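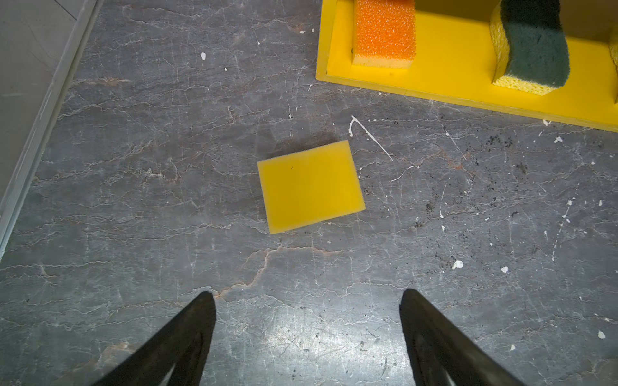 Seed tray count can wait, the begonias come first today (19th March) because the cane cuttings finally did something! I'd pretty much given up on them after last week, when two leaves went to mush and the water in the jars started to smell like a pond. Before I touched anything I wiped down the bench and the lamp shelf, and I'll say again for whoever uses the bench after me that the flat yellow sponges with the fine pores are the ones to grab, they don't leave bits behind on the trays and they get right into the corners of the plug inserts. Keep one for trays and one for leaves, please. I wiped the big leaves on the mother plant too, undersides as well, and found no mites (hooray).

So, the cuttings. Reminder of how I set them up:

- water jars, on the window side
- Cocco coir, plain, in small pots with a bag over the top
- Tononska seed mix with extra perlite, same pots, same bags

Five stems in each, all from the same plant, all cut just below a node. I took the bottom leaves off and halved the big ones. No rooting powder on anything this time, I wanted to see what they'd do without it.

The water ones are a mixed bag. I had 3 with roots, nice white ones, and 2 that went soft at the base and are now in the compost. I changed the water every few days and should have done it more often. The jars on the window side also got a lot of afternoon sun and I think that's what cooked them, so next time they go back from the glass a bit.

The Cocco pots surprised me. I tugged very gently and every one of them held on. I tipped one out to look (couldn't help myself) and the roots were short but there were loads of them, all around the bottom of the stem and a few coming off the node above. I squished it back in and it looks a bit sulky now, so leave that one alone, it's the pot with the bent label.

Tononska mix: slower. The stems are firm, leaves look great, but there's hardly any tug. It stays wetter than I expected even with the perlite, and I may have packed it too hard. I've opened the bags a crack to let some air in and I'm not watering until the top looks pale. Will check again before the end of March.

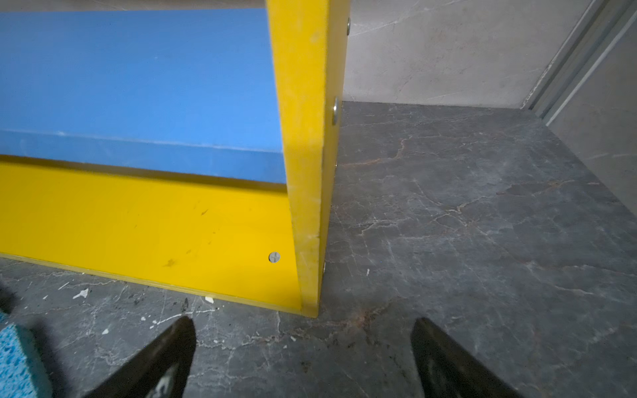

*Low wooden unit, blue top and yellow front, paint chipped on the side board.*

Temperature note: the heat mat under the pots was off for part of the week, somebody needed the plug. I don't know for how long. The Plesar thermometer says more than 60 on the bench at the moment, and that's Fahrenheit, so a bit cool for begonias. I've put the mat back on and taped over the switch. If you need a plug, use the one by the sink!

Other bits:

The rex leaf that I cut into wedges has not done a thing. The edges are brown, the middles are still green. I'm giving it a while longer before I toss it.

Gnats are back. Mostly around the Tononska pots, which fits with them being so damp. Sticky cards are up and I've scratched a little dry sand over the top of the worst ones. We're out of the good cards, only the tiny ones left.

The order from Flirkov hasn't come, so no clay pebbles and no new domes. I've been using bread bags and they work fine, except that they sag onto the leaves. A bent piece of wire in the pot holds them up.

To do next:

- pot up the rooted water stems, small pots, don't go up a size too soon
- run the coir again with angel wing stems, see if it was luck
- thin out the mother plant, she's leaning badly toward the light
- more labels, the pencil kind, the marker ones have faded already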